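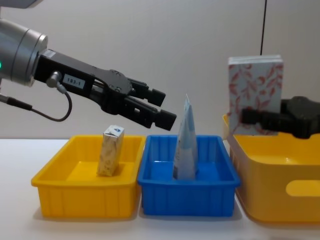
Small parts bins keep sliding on worktop, what do you put under them?

Asked 15th October in Workshop and Storage

I sort screws, washers and wall plugs into open plastic trays on a smooth worktop. Every time I reach in with one hand the tray moves away from me, and last week one went over the edge with everything in it. I don't want to screw or glue the trays down, as I move them to a shelf when I need the space. I tried a folded towel but the trays sit crooked on it and the towel picks up metal dust. The worktop is 104 inches long and I only need to cover one end. Is there a liner that holds and can be wiped clean? I also saw a Stavetti bench mat but it costs $37 and I can't tell if it is any better than the cheap rolls.

3 answers

Answer 1 (accepted)

Use non-slip drawer liner, the solid rubbery kind. The open mesh kind grips all right, but washers get stuck in the holes and it is a pain to clean. Cut a piece a little smaller than the bottom of each tray so it doesn't show or catch on your sleeve.

Wipe the worktop and the bottom of the trays with dish soap and water first, then let everything dry. New plastic trays often have a slick film on them, and liner won't hold on that. If you use any spray polish on the worktop, stop using it at that end. I had the same trouble for months and it was mostly the polish.

Check the bottoms of your trays too. Some have a raised rim and only touch the table along that rim. For those, four stick-on rubber feet work better than liner. Put them on the rim at the corners, if it is wide enough, and press each one down hard. Leave them overnight before you load the tray. Mine have been on since last November and I have replaced one.

I have not used the Stavetti mat. For $37 you could do every tray in the house with liner and have most of the roll left.

Comment: Rubber feet did it. The rims on mine are narrow so I had to trim the feet with scissors, but they hold. Thanks. (original poster)

Comment: Watch out for dark rubber feet on a light worktop. Mine left marks after a summer in the garage. Clear ones didn't.

Answer 2

I have the Stavetti mat. It is fine. It lies flat after a day or so and the trays don't move. It does smell for around 5 days when new. I bought mine at Galanis in Brustusside, and they will cut it to length if you ask at the counter. Oil stains it, so if you keep greasy parts out I would get the darker one.

Comment: Do they charge for cutting?

Comment: They didn't charge me.

Answer 3

just get heavier bins. Stultov makes steel ones, had 7 of them for years and they stay where you put them

Comment: The question says they get moved to a shelf a lot. Steel bins full of screws are heavy.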